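1/6 Cable day for the kitchen arm at Rornthorpe! Before anything moves I check the slack at the wrist, where it loves to snag.

2/6 White arm, cutting board, fruit on the blue plate:

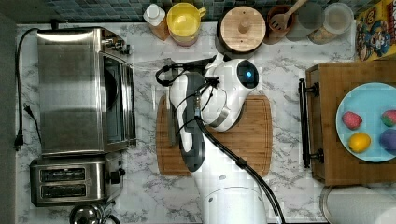
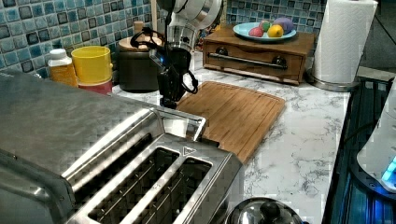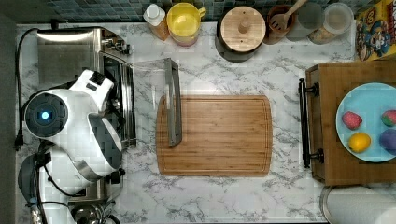 3/6 Next up, the base bolts. Rizal Sumampouw lent me his torque wrench – bless him.

4/6 Then I re-zero the joints and run 32 slow moves, one hand on the stop button.

5/6 Joint four still clicks. New bearing coming from Volberg.

6/6 Clicking video tomorrow!

Comments

Ivone Amaral: Ours clicked too, it was a loose cover screw

Edem Darko: what grease do you use?

Last updated 13 Jul 2019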